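Thursday, late
By Rosalba Serra

I said I would write this up the same evening, before it all runs together, so I have a cup of tea and my feet on the other chair and here goes.

We started after nine. Doğukan had been in before the rest of us and had the heating on, bless him, and the table was already in the state it always is, bags and wrappers and cups everywhere on the grey cloth with the stars. My mother would have had a fit. At the depot I spent years being told to keep a clear bench, and now I'm paid to work at one that looks like the morning after a children's party, and I've stopped feeling guilty about it. Mostly.

I had the sponges first. You'd think a sponge would be the easy one, and it is easy to pick up, but it's quite hard to pick up well. Squeeze too much and it folds, squeeze too little and it swivels round on you and hangs by a corner. Tania Selvanayagam says to think about how I'd do it at the sink without looking, and then do that but slower. I told her that at the sink I've never once thought about it. She said that was exactly what Trernov needed from us - all the things we do without thinking - and I've been turning that over ever since, on the bus and while I was peeling the potatoes.

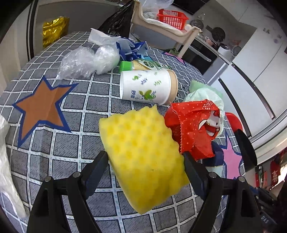

The bumpy yellow sponge, which likes to lean.

By the tea break my thumb was complaining. It's a different tiredness from the sorting line. There it was the shoulders and the lower back, and I'd come home and lie on the carpet. With the gripper it's the hand and, oddly, the eyes, from watching two black fingers close on things all morning. Fasil does stretches against the door. I ought to join him and I never do.

We did talk a bit about Vetgate over the biscuits, as we always end up doing. Dougal Haldane still has friends on the evening shift there and hears things. The new Benedetti arms are in on two of the lanes now and they manage boxes very nicely, he says, and anything soft goes on the floor. Bags especially. So the people who used to sort everything now stand at the end and sort the soft stuff, 1,000 pieces on a heavy shift, and it's all the fiddly work with none of the easy boxes in between to give your brain a rest. I hadn't thought of that before. I used to love a run of boxes! You could plan your whole weekend during a run of boxes.

Then it was back to the sponge, a few more goes with it more or less upright, and I was quite pleased with myself by the end.

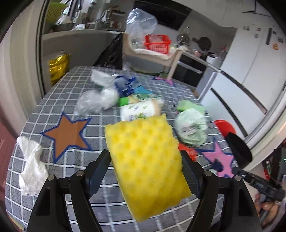 After lunch

Soup, and Tania's flatbread, and then the wrappers and packets, which are my least favourite. They're so light that the fingers push them along before they catch them, and the crackly ones slide. I had a long argument with one small packet in particular and got rather cross. Doğukan heard me muttering and came over to watch, and all he said was to come in from higher up and let the foam pads do it, and of course he was right. He's 5 years younger than my youngest and has the patience of a nun.

There was a good bit of two-handed work as well, with both grippers on the go at the same table, one of us on each side, trying not to knock elbows. One of them has a gold rubber band round the handle. I've become fond of that rubber band. You do get possessive about tools, I was the same about my tape gun.
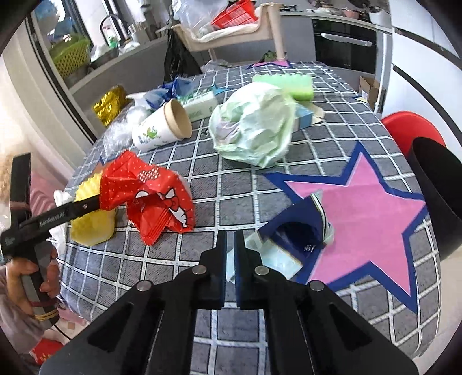 Kestska Household Handling Team

That's us, officially, it's on the door sheet and everything. It still makes me smile to see my name under it, after so long as "Lane Staff".

What I really wanted to get down is the talk with Fasil while we were tidying up (such tidying as we do). He asked me straight out whether I felt bad about it. Whether we were teaching the thing that sends our old friends home. I've been asked that by my sister, and by a man at the bus stop who had no business asking, and I'd always had a quick answer ready, something about backs and shoulders. With Fasil I couldn't give the quick one. I said some days yes. I said that I remember how my hands were in winter on that line and I wouldn't wish it on anyone, and I also remember that it paid for the boiler. He nodded and went on folding a bag. He said his cousin has been offered a place looking after the arms at Vetgate, with the training paid, and that his cousin's friend on the same shift wasn't offered anything, and they travel in together in the same car.

I didn't know what to say to that, so I made him another tea.

Dougal means to ask at the May meeting whether more of the lane people could come over to us, even for a couple of mornings a week. I said I'd stand next to him when he asks, and now that I've written it down I shall have to. The evening shift know more about bags than the four of us put together, and I'd like somebody to write their names on a door sheet too.

Home by six. Thumb sore, potatoes slightly overdone. Must remember hand cream for tomorrow, and to give Tania back her dish.

Contact the team | Copyright Kestska | Back to top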